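Getting the Small Stuff Off the Floor
Household notes for June

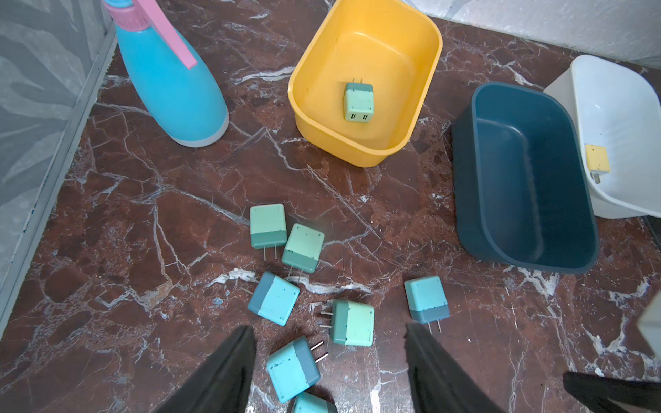 Most of the clutter in a one-bedroom unit is small. Furniture gets a place on moving day and stays there, but chargers, spare keys, sponges and batteries drift from room to room for months. At the Soltani building we have been asking residents to try plain plastic tubs for this, the rectangular kind with rounded corners, one color for each type of thing. Yellow is for charging gear, and the mint-green charger in the yellow tub is a good first item, small enough to get lost and needed every day. The teal tub next to it is for cleaning supplies and the white one is for whatever has to leave the apartment, such as returns and borrowed things.

Ekkachai Wattanapong on the second floor started this after his third lost charger. He bought a stack of tubs at the Avisden discount store, put them along the wall in his hallway and gave himself a week to fill them. He says the first evening was the slowest. "I kept picking things up and asking what they were for," he told us. "If I couldn't answer, it went in the white one."

A few points from residents who have tried it since:

Start on the floor. Set the tubs down where you can see into all of them at once and bring things to them from each room. Shelves can wait until you know how much you have.

Keep one kind of thing to a tub. A charger dropped in with rubber bands and pens is lost again by the weekend. If the yellow tub looks too big for what you own, leave it that way. It will fill.

Stand spray bottles upright when you put them away, and turn the nozzle to the off position if yours has one. A bottle left on its side can leak, and some cleaners will dull polished stone. The marble in our halls and entryways is easy to mark. Vinegar and lemon products should stay off it completely. Use a damp cloth with a little mild soap, then dry it.

Wipe out the tubs before the first use and again every month or so. Grit in the bottom will scratch a phone or a charger face.

Label the ends if you share the apartment. Masking tape works and peels off clean. Color alone is fine for one person, but two people will remember it differently — the Gonel family in the back building had batteries in three tubs before they wrote anything down.

Anyone who wants to try this without buying new tubs can look through the swap shelf in the laundry room. There were 11 tubs on it at the start of the month, in mixed sizes, most with no lids. Take what you need and leave anything you no longer use, as long as it is clean and not cracked.

Old chargers and cables that no longer work can go in the box by the mailroom door. Please do not put loose batteries in with them. Tape the ends and hand them in at the front desk, which is open until 8 in the evening.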